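The carpet is the first thing Rosalie Stöckli wants to talk about. It was laid in the upstairs room at Hoken, the shared workshop where she has had a bench for some years, long before anyone thought of standing a walking machine on it, and it has cost her a good part of the spring.

"The ankle controller was tuned on concrete," she says. "Concrete doesn't give. You put the thing on carpet and the foot sinks a little, the estimate of where the floor is goes wrong, and the ankle starts hunting. It's a small movement at the foot. By the time it gets to the fingers it's enough to miss a slipper."

Slippers are the present job. The machine, which goes by Anden in the build log, is a humanoid with two arms, two legs and a five-way argument about wiring. Stöckli bought the legs and torso as a non-runner, without hands or a working computer, and rebuilt it with help from whoever was in the building. The task she has set it is to tidy the footwear on a low rack: take hold of a slipper, lift it clear of the board, turn it to match its partner and put it down again. She picked this in preference to cups or blocks, and her grounds were practical.

"Slippers are light, they don't break, and there's always an edge to get hold of. They're also awkward enough to be worth doing. The opening is on one side, the sole is thick, and if you squeeze the upper it changes shape. A block tells you very little after the first afternoon."

The arms came apart twice. On the first strip-down the forearm joints were found to be sound but dry, and were regreased and closed up. The second was for the wrists. The original hand flange had a bolt circle that matched nothing she could buy, so an adapter ring was turned on the downstairs lathe and drilled for both patterns. The hands are from Plorno, sold as spares, and each weighs 412 grams with its cable fitted. That was more than the wrist had been carrying in simulation, and the gravity compensation had to be redone from the shoulder down.

"I'd put the old mass in and forgotten it," Stöckli says. "The arm sagged at full reach. I spent two evenings looking for a fault in the motor driver and there wasn't one."

Full reach matters because of the legs. Anden doesn't bend its knees very far while the arms are working. A deeper crouch is possible, but the knee motors warm up in it and the balance margin shrinks, so the current rule is that the legs stay as they are and the arms do the reaching. The upper shelves can be worked comfortably under that rule. The bottom one is at the limit, and she has left it out of the task for now.

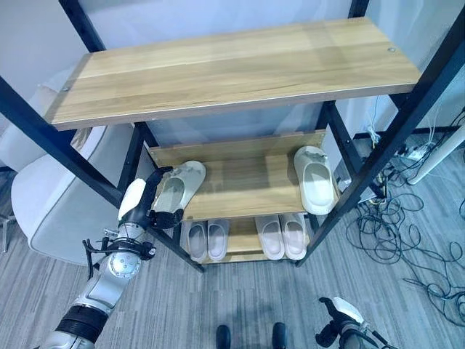 The approach is slow on purpose. The hand comes in from the side with the fingers open, stops short, and the controller waits for the head camera to agree with the joint encoders before anything closes. The wait is 300 milliseconds. It was shorter to begin with, and Stöckli lengthened it after watching the fingers shut on air several times running.

"The camera is late," she says. "Every camera is late, but this one is late by a varying amount, which is worse. If it were always the same I could subtract it. So the hand stops, the picture catches up, and then we close. It looks hesitant. I don't mind that."

The camera sits in the head and looks down past the chest, which means the arms are often between it and the work. When a forearm covers the target, the position estimate is held at its last good value and marked stale. A stale estimate may be used to finish a movement already begun and never to start a new one. That rule is written on the whiteboard by the door in her handwriting, with a box round it.

Grip force took longer. The fingers have no skin sensors, so contact is inferred from motor current, and at low force the current is mostly friction. Stöckli ran each finger open and shut without a load, recorded the current against angle, and subtracts that curve from the live reading. The remainder is treated as contact. The curve drifts as the gearboxes warm, so it is taken again at the start of each session and once more after an hour.

"It's crude, and it works better on moulded soles than on anything soft," she says. "With a sole you get a clear step in the current when the fingertip lands. With fabric you get a slope and you have to decide where on the slope to stop. I've avoided fabric."

She has collected 3441 grasp attempts since the hands went on. Of those, 3042 are in the set she uses for training. The others were thrown out by hand, mainly for bad timestamps in the early weeks, when the arm computer and the camera computer each kept their own clock and drifted apart over a session. Both now take the time from the same source on the workshop network. The failures are kept if the timing is good.

"People want to delete the misses. You need the misses. If the set only has good grasps in it then the model thinks every grasp is good, and it's very confident, and it knocks the slipper off the back of the shelf."

The model itself is small. It takes the camera picture and the joint angles and proposes a hand pose and a closing width, and a conventional planner does the rest. She has tried letting a larger network drive the arm directly and has gone back each time. Her complaint is about fault-finding: when the planner does something wrong there is a number somewhere that is wrong, and she can print it. With the larger network she had, in her words, "a recording of it being wrong and no idea where to put the spanner".

On the matter of which hand to use, the build went through a long period of indecision. The early code chose whichever hand was nearer. That gave a great many swaps when the target was close to the middle, with both arms setting off and both turning back. The present version commits to the left and parks the right low and out of the way unless it is told otherwise. A two-handed mode exists in a branch and hasn't been merged. It needs collision checking between the forearms that runs fast enough to be useful, and at the moment it doesn't.

Power and data reach the machine by cable. There is a battery bay in the torso, and it is empty. Stöckli regards cells of that size as something to be done properly with a metal cabinet and a charger that lives outside the building, and the workshop has neither. Until September at least, Anden will stay tethered. The cost is that it cannot turn far without winding itself up, and that every cable over a joint is a part that will wear out. The wrist leads have been replaced once already. She now leaves more slack there than looks tidy, and straps the bundle on the forearm side only, so the strap doesn't pull when the wrist rolls.

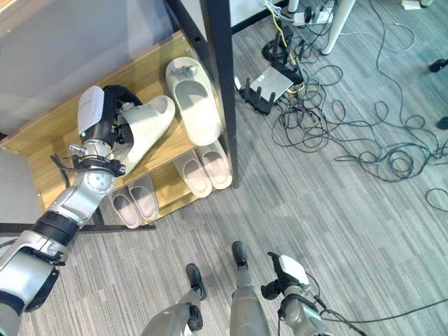

Nedeljković thinks the tether should have gone first. The argument, put over the bench while the arm was being homed, is that a cable pulls on the body by an amount the balance controller knows nothing about, and that every figure taken with it attached will have to be taken again without it. Better to buy the cabinet, fit the cells and do the tuning once.

Stöckli has heard this before and concedes part of it. The drag can be seen in the ankle torque, and it changes when somebody moves the coil on the floor. Where she differs is on the hands. "Grasping doesn't care much about the tether. Standing does. I can get on with one while the other waits, and if the legs need retuning later, fine, they've been retuned before."

The stop arrangements are plain. A hand-held button removes drive power from the arms and leaves the legs stiff, so the machine stays upright with its arms hanging. A second button removes everything, and is used only with the overhead strap hooked on. She tests the first at the start of every session by pressing it in the middle of a reach. It has to be the middle of a reach, she says, as a stop tested on a stationary arm has only shown that the arm was stationary.

Asked what she would do differently, she goes back to the wrist adapter. It was turned in steel because there was steel on the shelf. Aluminium would have saved weight at the worst possible place, at the far end of a long arm, and would have been quicker to cut. The drawing has been altered and the blanks are ordered. She also regrets the connectors on the hand leads, which are of a type that can be pushed in the wrong way round with a bit of determination. One of them was. The finger driver survived, and all of them now carry a stripe of paint.

The next piece of work is the release. Anden can take hold of a slipper more reliably than it can let go of one. The fingers open at the same rate, but the thumb side tends to clear the sole last and drags it round by a few degrees, so the pair ends up crooked. Stöckli has been trying a small backward movement of the wrist during opening, timed from the drop in finger current.

"At the moment it's a fixed distance and I don't like fixed distances," she says. "It suits the thick soles. On a thin one it comes away too early and the heel drops. I'll put the sole height in as a parameter and see if that's enough, and if it isn't I'll have to slow the whole opening down again."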